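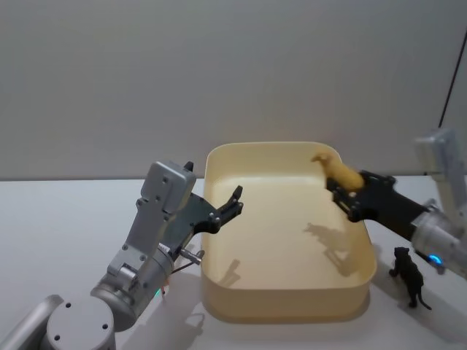

Visitor Survey Interviewers, Sernport and Tindley

Reisinger Travel Statistics is recruiting field interviewers for its inbound visitor survey. The survey measures length of stay, spending, type of lodging and country of residence for travelers leaving through the Sernport ferry terminal and the Tindley bus station. Results are supplied to the regional tourism office as monthly tables.

Reference: LV-203
Contract: fixed term, part time, ending in May
Closing date for applications: November 21, 2020

Duties

Interviewers approach departing passengers at fixed intervals set by the shift sheet and complete a questionnaire on a tablet. The interval is not to be changed during a shift. Refusals are recorded with the time, the gate and the apparent party size. A passenger who lives in the region is coded as a resident and asked the first two questions only.

Each interviewer is assigned 100 completed interviews per month. Transit passengers who have not left the terminal do not count toward the quota. Neither do crew members or children traveling without an adult.

Spending is recorded in the currency the respondent gives. Do not convert amounts in the field. Package trips are entered as a single price, together with the number of nights and whether meals were included. Where one person has paid for a group, enter the full amount and the number of people it covers.

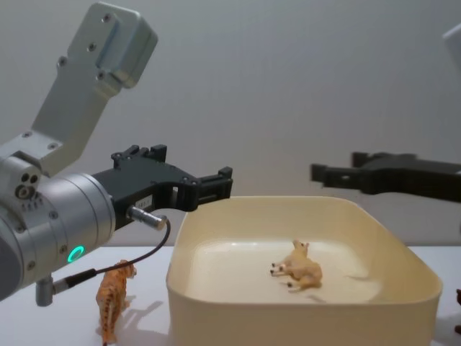

Completed records are uploaded to the Lastell system at the end of every shift. Records with a missing country code or a blank departure date are returned to the interviewer and must be corrected before the next upload.

Requirements

Applicants must speak English and at least one of the following: Russian, German, Korean, Mandarin. Language ability is checked by telephone. Previous interviewing work is useful but is not required. Applicants must be able to stand for most of a shift and to work early mornings, which is when most ferry departures are scheduled. Tindley shifts start later and include evenings.

Employees of hotels, tour operators and carriers covered by the survey are not eligible.

Pay and training

Pay is by the hour, with a bonus of 500 on completion of the full contract. Travel between the two sites is paid when both are worked on the same day. Training takes 2 days at the Sernport office and is paid at the normal rate. It covers sampling, questionnaire routing and the coding of refusals.

How to apply

Send a resume and a short statement of languages spoken, with the reference in the subject line, to the field operations desk at Reisinger. State whether you are applying for Sernport, Tindley or both. Applications without a site preference will be considered for Sernport first.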